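Hakuveo to Open Shared Repair and Storage Building in Makent

November 17, 2023

MAKENT. Hakuveo, the tool and parts lending company, will open a second building in Makent in January. The new site will give members a place to borrow hand tools, store unfinished projects and book bench time by the hour. It is on Stakon Street, next to the old bus depot, and has 729 square yards of floor space on one level.

Membership sign-up for the new building opens today. People who are already members at the Sitthichai Road location can use both sites at no extra charge. 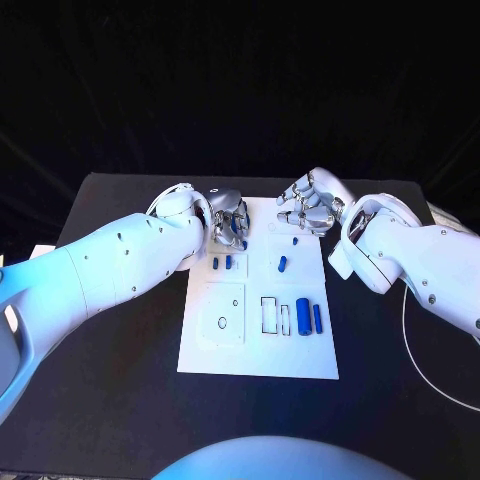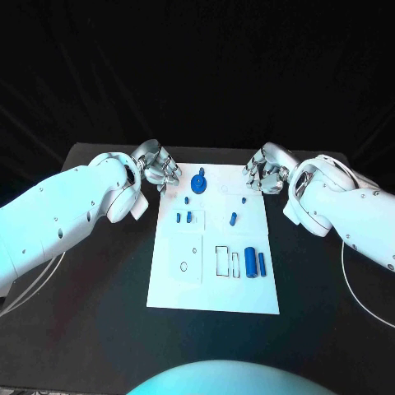
What members will find at the new site

The Stakon Street building will hold 600 tools at opening. Most of them are the items that have the longest waiting lists at Sitthichai Road: cordless drills, clamps, tile cutters, sewing machines, soldering stations and socket sets. Larger items such as pressure washers and floor sanders will stay at Sitthichai Road, where there is a loading door.

There will be 20 benches. Six of them are set at a lower height and have open space underneath for people who work seated. Each bench has its own power strip, task light and lockable drawer. Members can book a bench for up to four hours at a time, and a booking can be extended if the next slot is free.

Project storage is new for Hakuveo. Members have asked for it since the first building opened, mainly people who live in apartments and have nowhere to leave a half-stripped chair or a bicycle frame overnight. Shelves will be rented by the week. Items that contain fuel, wet paint or open batteries will not be accepted.

"Sitthichai Road is full most evenings, and we have been turning people away on weekends," said Merja Vainio, director of Hakuveo. "We looked at adding a floor there and the stairs would have taken up half of what we gained. A second building on one level made more sense. It also puts us on the east side of town, where a lot of our members live."

Classes

Evening classes will begin in the second week after opening. The first set covers basic sewing machine repair, replacing a lamp cord, sharpening kitchen knives and patching drywall. Each class runs two hours and is limited to the number of people who can sit at the benches with a tool in hand. Materials are included in the class fee. Members get a reduced price, and non-members are welcome when there are seats left.

Ngân Văn will manage the class program. She has taught sewing and upholstery at Sitthichai Road for the past three years and will continue to teach there two evenings a week.

"People usually come in with one broken thing," Văn said. "I would like the first classes to be about those things. If someone brings a lamp, we work on the lamp. We will add longer courses once we know what people are bringing through the door."

A class on small engine maintenance is planned for spring but will be held at Sitthichai Road, as the Stakon Street building does not have exhaust ventilation.

Building work

Work on the building started this summer. The roof has been replaced and new wiring is in. The remaining jobs are the floor coating in the storage room, the front ramp and the sign. The city has approved the ramp plan. Parking is limited to the spaces along the north wall, and the bike rack will be moved from the corner to the front door.

Hours and sign-up

The new building will be open Tuesday through Saturday, from 10 a.m. to 9 p.m. Tool returns will be accepted at either location, whichever one the tool came from. A return locker by the front door can be used after hours for items that fit inside it.

New members can sign up at the Sitthichai Road desk or on the Hakuveo website. A photo ID and proof of address are required. Applicants under 18 need a parent or guardian to sign the form.

About Hakuveo

Hakuveo lends tools and rents bench space to members in Makent and the surrounding towns. It also buys used tools in working order. People with tools to sell should call the Sitthichai Road desk before bringing them in.

Media contact: Merja Vainio, Hakuveo, Sitthichai Road, Makent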